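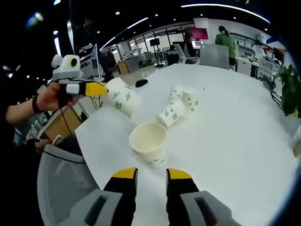 Paper cups on the white table, some upright, some on their sides.

Cirkero: cup words and coffee-break words, a small word list

README, last touched Saturday, January 6, 2024

What it is. A list of what people call the thing you drink takeaway coffee from, plus the words that go with it (lid, sleeve, refill, the dregs). 136 entries. One tab-separated file, one notes file. No audio.

Why. Started as a bit of a side job while I was doing the Roritz glossary. Kept hearing different words for the cardboard sleeve and wanted them written down somewhere before I forgot who said what.

How it was collected. Paper forms left by the kettle, then a longer round in October with a proper question sheet. People wrote the word they'd use at home, the word they'd use at work, and where they grew up if they felt like saying. Typed up by hand, so expect slips. About 100 forms came back, a few with nothing on but a tea ring.

Files
cirkero_words.tsv - the list
notes.txt - odds and ends, mostly spelling arguments

Columns
word - as written on the form, spelling not touched
plain - my tidied spelling
thing - cup, lid, sleeve, stirrer, tray, leftover, break
where - home, work, both, blank
region - free text, messy, often empty
sure - yes / no / ?
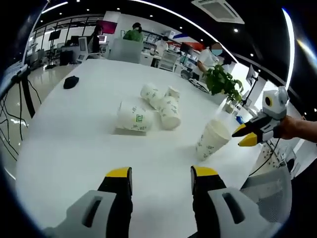
Mechthild Schwaiger

Known problems
"Beaker" is a muddle. Some people mean plastic, some mean anything without a handle. Left under cup for now.
Region is not to be trusted. One person put "the north" and one put a street name.
Duplicates: same word with and without hyphen counts as 2 entries in version 1, merged in version 3. If your totals look off check which one you've got.
Rude words kept in. Filter on the notes if you're using it in a classroom.
Words for mug are patchy, the first form didnt ask about them.

Not for. Anything about how common a word is. Far too few people, most of them from the same corridor. Also not for deciding who is right about "sleeve" v "collar", please don't write to me about it.

Privacy. No names on the forms. Region trimmed wherever it pointed at one person (the street name is gone, see above). Forms shredded after typing.

Reuse. Do what you like, say where it came from. The Koivisto list borrowed the thing column and added soup words, worth a look. Bellido has an older list with more on tea, differnt layout, doesn't line up with mine without some fiddling.

To do
- sort out beaker
- second pass on lid words
- ask for words for the last cold mouthful, only got a handful
- move notes.txt into the tsv, maybe

Corrections welcome, send the row and the new spelling, not the whole file back.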